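Prerkley Opens Boot Lacing Bench in Trurnulberg

TRURNULBERG, Sun 27 May. Prerkley, a repair shop with strong feelings about laces, today opened a bench for black leather boots whose owners have given up on the knots.
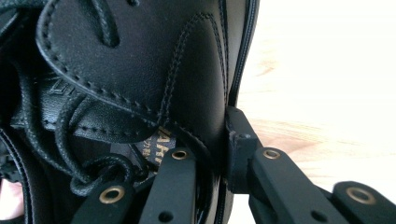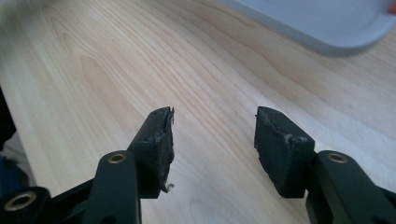 Razia Khokhar would like it known that double knots are a cry for help. Relacing is free for the first 71 pairs. Boots may be left at the counter until November, preferably in twos.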